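The Sowah Result

Demonstration 163 was the whiteboard eraser, gripped across the felt and the purple body.
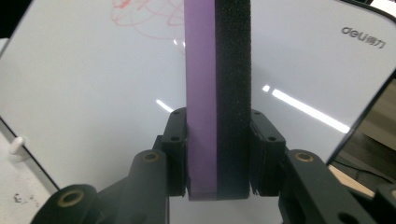 Theophilus Acheampong objected that the policy had learned grip width and nothing about pressure. Sowah pulled the logs. Of 14 held-out trials, 12 matched the human width – all of them pressed too lightly to erase.

She wrote it into section four as a negative result, changed the title, and sent the draft to Wodar at 18 percent battery. Wodar asked for the force plots.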